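The folding room, six months in

I've been meaning to write this one since June and kept putting it off, partly because I didn't know how I felt about it and partly because my feet hurt at the end of the day and the couch is right there. But a few of you asked (hi, Mom) how it's going at work with the new machines, so get a drink, this is going to ramble.

For anyone new, I work at Sunden, a linen service. We wash and fold for restaurants, guest houses, a couple of care homes and one very fussy wedding venue. I started on the sorting tables, moved to folding, and folding is where I've stayed for eight years. I like folding! People make a face when I say that. It's warm in there in winter, you can talk while you do it, and you get to the bottom of a cart and there's a stack where there used to be a heap.

Last winter we got told that Jotance was coming in to put a folding line in. The rumor had been going around so long that it was almost a relief. They had us all in the break room at 6:30 in the morning with donuts, which is how you know it's serious, and a very young man with a very nice laptop showed us a video of sheets going in one end and coming out the other. Somebody asked how many of us would be left. He said that was a question for management. Management looked at the donuts.

So, what changed. The flat sheets went first. Plain white, all the same size, hundreds and hundreds of them, and I will not pretend I miss those. The line does 449 an hour when it's in a good mood. On our best day, with four of us really going and the radio up loud, we never got near that. The first week I stood and watched it like it was a fish tank. Then it ate a fitted sheet somebody had sorted wrong and we all got to go home early, so that was a nice day too.

Pillowcases went next, and napkins after that, and then things slowed way down, because the rest of what we handle isn't all one size and one color. Tablecloths come in rounds and squares and the long ones for banquets. There's a restaurant that uses dish towels as napkins. There are aprons with strings (the strings!!) and blankets from the care homes with name tapes sewn in, every one a bit different. The line can't do any of it. You can feed it a patterned cloth and it will fold it fine, but it folds it crooked to the check, and you can see that from across the dining room.

That's what most of my day is now, the odd stuff. Checks and plaids, mainly. You line up the stripes at the corners first, then smooth from the middle out, then bring it over and check the stripes again. If a band is off by a finger at the first fold it's off by a whole hand by the last one. I never thought about that before. I just did it. I only know it in words because I've had to say it to so many people with notebooks. 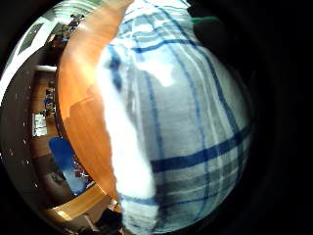 Ayanda Engelbrecht told me over lunch that I was being too generous about the whole thing, and that I should write down what happened to the hours before I wrote one more word about fish tanks. Okay. Fair. The hours.

There were fourteen of us in folding and there are nine now. Three took the payout, one moved over to the trucks, and one retired, which she was going to do anyway, though maybe not that month. The payout was $3460 plus whatever vacation you had banked. I've heard people call that decent and I've heard people call it an insult, and I think it depends a lot on whether you have another paycheck in the house. One of the three already has a job at the bakery. One I haven't heard from, and I keep starting a text to her and not sending it.

The nine of us who stayed kept our hours, mostly. What went was the overtime. I hadn't understood how much I leaned on it until the wedding season came around and I was going home at four every day like a person in a commercial. Lovely evenings! Also a noticeably lighter checking account. I sat down with the numbers one night and I was short $443 over two months compared with last year, and that was the tires, basically. The tires had to wait.

And the work itself is different in a way I'm still getting used to. It used to be that you'd get a hard cart and then an easy cart. You'd do a load of banquet rounds and your brain would be fried, and then you'd get plain sheets and your hands could do it while you talked about somebody's sister's divorce. The easy carts were the rest. Now there are no easy carts, because the machine has all of them. Every single thing that lands on my table is there because it's awkward. By two in the afternoon I'm tired behind the eyes, which I never was before, and I'm quieter too. We all are. I noticed it when the radio broke and it took most of a shift before anybody said something.

I brought this up at the meeting in the fall. I was nervous, I had it written on the back of a delivery slip. I said could we please keep some plain work on the tables, a cart or two each, even if the line could do it faster. There was a bit of silence, and then our shift lead said he'd try it for a month. We're still doing it. I don't think he ever told anyone upstairs, so if you work upstairs, you didn't read this.

Then there's the other side, which I didn't expect to enjoy and do. Two of us got trained to run the line. It isn't fancy training, two mornings and a binder, but I can clear a jam now and reset the belt and I know what the yellow light means (it means wait) and what the blinking yellow light means (it means don't wait). I got a small raise for it, sixty cents. The Jotance people come out when it's something bigger, and the one who comes most often asks me what I've been seeing before he opens his laptop. I like him for that. He told me the plant over in Stilgate let all of its folders go in one swoop and then had to call half of them back when the hotels started complaining about the tablecloths. I was more pleased by that story than a nice person would be.

Will they get a machine that does the plaids? Sure, I guess. The salesman from Egan was through here not long ago with a different video, arms this time, picking up a towel by the corners and shaking it out. It took ages and the towel ended up looking like my nephew folded it. Everyone laughed. I laughed. But I've been in this place long enough to remember laughing at the first sheet folder, the old one, and that was scrap before the new line even got here because something better had come along.

My sister thinks I should use the quiet evenings to take a class, bookkeeping or something. I looked at the community college page and got as far as the part where you make a password. I might go back to it. I also might learn more of the line, because there's a third-level training that's five days away somewhere with a hotel, and I do like a hotel (I will be checking their towels).

What I'd say to anyone who has the donut meeting coming up is ask about the overtime. We all asked about jobs, and I get why, but not one of us asked what would happen to the overtime, and it was gone so fast. Ask who gets trained on the thing and put your hand up even if you feel dumb. And ask what's going to be left on your table afterward, what kind of work, all day, because you're the one who'll be standing there doing it.

Anyway, I have a bag of my own laundry sitting on the bedroom floor that's been there since before I started typing this, and I'm off to shove it in a drawer unfolded. Next time I'll do the soup recipe, I promise, I haven't forgotten.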